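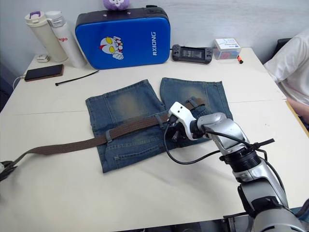 Cut-off jeans, brown woven belt, mid-threading.

Which loop do I start with? (woven belt, denim shorts)

Posted by Khôi Nghiêm, April 5, 2023

I have reached adulthood without a system for putting a belt on. Every morning I get it through most of the loops, fasten it, walk to the bus and discover I've missed the one in the middle of my back. The belt is a brown braided thing with no holes, the sort where the prong goes wherever it likes between the strands. The shorts used to be jeans until January.

Two things I'd like to know. Is it better to thread the belt before putting the shorts on, and if so, with the shorts lying which way up? And does a braided belt have a right and a wrong direction? My sister Lala says everyone knows this. She will not tell me what it is they know.

Triin Mockus

Before, every time, and lay them back side up. The loop you keep missing is the one over the centre seam, and face down it's staring straight at you. 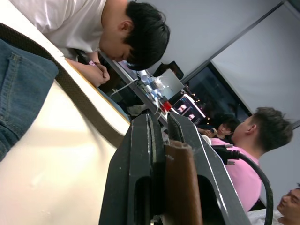
Braided belts are a nuisance because they stretch, so if you pull from the far end you get a longer belt and no progress. Hold the strap down right next to the loop you've just done with one hand and feed a bit of slack towards the next one with the other. Do it on a table, somewhere the belt can lie right across the denim and on over the tabletop, so you can see a twist coming before it gets into a loop. On the bed it all sinks into the duvet and you'll be fishing for the end under a pillow.

As for direction, with the shorts on, most men's belts go in at the left front loop and travel round the back, so the tip ends up pointing left when it's done up. Plenty of women's belts go the other way. I go whichever way the buckle looks less stupid and have yet to be stopped in the street.

Work from one front loop all the way round to the other. If you start at the back and do each side separately you will end up with the buckle somewhere near your kidney. I did this for most of secondary school.

Ľudovít Bartoš

Buy elasticated shorts. I have 3 pairs and no opinions about loops.

Yến Lưu

Agree with Triin on nearly everything, but if the end of yours has started to fray, sort that out first or it'll catch in every loop you own. A narrow strip of tape round the tip while you thread, then off again.

I'd also stop using a belt at all with cut-offs. They're halfway to being beachwear. I use a length of cord, which goes through the loops with no fuss, has no right way round and can be tied as tight as lunch permits. 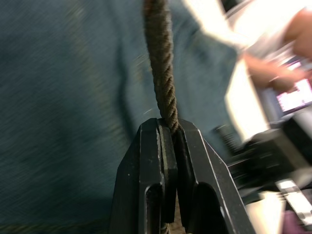 Brown three-strand twisted cord with blue-gray, denim-like fabric behind.

Get the twisted sort if you like the look, and knot both ends before you do anything else, or the strands will part company in the wash. Ask me how many I've lost. Allow enough for a bow and a bit over, and trim it once you've worn it for a day.

Khôi Nghiêm

Thank you, Triin. Did it on the kitchen table this morning, face down, got the middle one. Missed the one beside it.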